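**Westport** -- The Westport Swap Shelf is moving into bigger quarters this July, and if you have ever walked out of there with a bottle of sunscreen you didn't pay a cent for, you know why people are excited!

The shelf began as a single bookcase in the hallway of the old Anden building, where neighbors left unopened toiletries, bandages and travel-size everything for whoever needed them. It now gives away around 1,000 items a month, and on Sunday afternoons the line has been known to reach the bike racks. The new room, a former shoe store on Yeh Street, is open to everyone, with no sign-up and no proof of address.

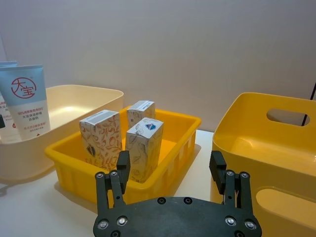
Sorting is the part that organizer Yao-tsung Fung most wanted to fix. For years donations came in by the grocery bag and sat in a heap until someone had a free evening. The new plan gives every kind of item its own container at the back of the room, and the shallow yellow kind with slotted ribs down the outer walls is a fine shape for the job -- you can look straight down into it and grab what you came for. Small boxes go in one, tubes in another, and anything past its date gets pulled before the doors open.

"I used to dream about cough drops," Fung said, laughing. "Now I can find them."

A pale blue squeeze tube is just the sort of thing that flies off the shelf. Hand cream and toothpaste are the two most requested items, and both run out fast in the winter. Unopened only, please, with the label still readable. 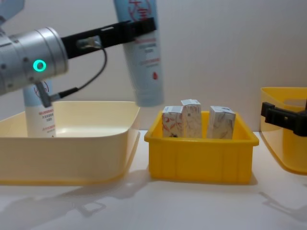 ## What's new on Yeh Street

The room has 400 square feet of floor, a ramp at the front door and (at last!) a window. Hours will stretch to 6 p.m. on weekdays, which should be a big help for people coming off the early shift at Gramex. Sunday hours stay as they are.

Cheuk-hei Hsieh, who runs the children's corner, is adding diapers, baby shampoo and a low rack of picture books. She is still looking for a rug, preferably one that can take a beating.

Drop-offs start at 10 a.m. on opening day. Bring what you can, or just come in and look around. Prescription medicine can't be accepted, and neither can glass.

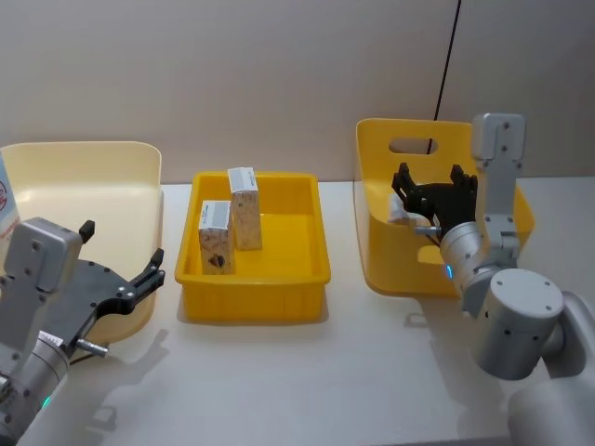

*Yellow containers lined up along the back of a white tabletop.*

Parking is free behind the building, off the alley.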